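Section 4. Setting up the call-in line for live broadcast 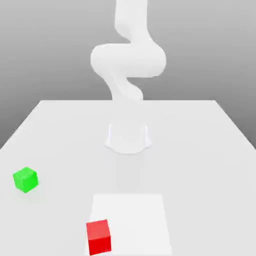

Fig. 4. White robot arm over a pale tabletop (rendered).

Read the whole section before you touch the schedule. Applies to all Pemiten partner stations carrying the evening prayer and question program. If your station only runs recorded sermons, skip to Section 5.

Before you start

You need: station login, the pastor roster for the month, a second phone, the language sheet. Allow an hour the first time. Do it in the afternoon, well before air. Doing it at 6:45 for a 7:00 show has been tried, please don't.

4.1 Open the line

1. Log in to the Statamska switchboard page. Use the station account, not your own.
2. Choose Program, then Live, then Evening Questions.
3. Set the queue to 23 callers. Higher than that and people wait past the closing prayer and hang up upset.
4. Type the greeting name. It is read aloud exactly as typed so check the spelling.
5. Press Save. Wait for the green bar. No green bar, nothing was saved.

Note: the queue number resets when the clocks change. Check it again that week.

4.2 Record the greeting

1. Quiet room. Door shut, fan off.
2. Read the text from the language sheet. Don't add to it. No fundraising in the greeting, no service times either.
3. Keep it under 20 seconds.
4. Play it back on the second phone. The computer speakers make everything sound fine.
5. Repeat for each language you carry. Spanish and French texts were checked by Lucía Tejada and Eugénie Chauvin, use the August versions. The older French one has a verse reference wrong.

Caution: callers may be phoning from homes where it isn't safe to be heard asking about faith. The greeting must not say the name of the church or the word "ministry" in the first sentence. Leave the opening line as written.

4.3 Assign listeners

A listener is whoever picks up first, before the caller goes to the host. Two per shift at least.

1. Open Roster. Add each listener by first name only.
2. Tick the languages they speak well. Well, not a little.
3. Set one as lead. Lead decides who goes on air.
4. Send the test ring. Each listener has to answer it and press 9 to confirm.
5. Anyone who misses teh test ring shows in gray. Call them. Don't assume they are on their way.

Note: listeners who have not done the Carrasco training can take prayer requests but not on-air questions. The roster will let you assign them anyway. It shouldn't — it's been reported.

4.4 Taking a call

1. Answer with the greeting name. First names only, yours and theirs.
2. Ask if they can talk freely. If no, offer a call back or a text and let them choose.
3. Ask what they would like to ask or have prayed for. Write it down in their words.
4. Ask if they want to be on air. Yes means yes, "I guess" means no.
5. On air: press Hold, then Host 1. Off air: press Hold, then Prayer Room.
6. Do not argue. A caller who wants to debate can go to the host, thats what the host is for.

Caution: if a caller says they are in danger or may harm themselves, do NOT transfer to air. Press Lead. Stay on the line until the lead has picked up. Emergency numbers are on the back of the language sheet.

4.5 Voice changing

On-air callers can have their voice lowered. Off by default.

1. Ask before the transfer, not after.
2. Press Voice, then Low.
3. Have them say a few words. If you can't follow them, neither can the audience — try Medium.

Voice changing does not cover background sound. A caller with a TV on in the room should turn it off or move.

4.6 Closing down

1. Five minutes before the closing prayer, press Last Call. New callers get the recorded message.
2. Finish anyone still in the queue. Off air is fine.
3. Copy call back requests to the follow-up sheet. First name, language, best time. No addresses.
4. Press Close. Log out on every machine.

Call notes are kept on the Plaltilcombe server up to a limit of 3,000 entries per station, then the oldest get dropped. Export on Wednesday if you are getting close. The counter is at the bottom of the Notes page.

Problems

Green bar never shows: log out, log in, redo 4.1 from step 2.
Error 397: wrong account. You are logged in as yourself.
Caller hears the host but host can't hear caller: press Hold twice.
Greeting plays in the wrong language: the files were uploaded in the wrong order. Re-upload, English first.
Echo on air: a listener has the program playing in the room. Headphones.

Follow-up visits and sending out Bibles are in Section 6.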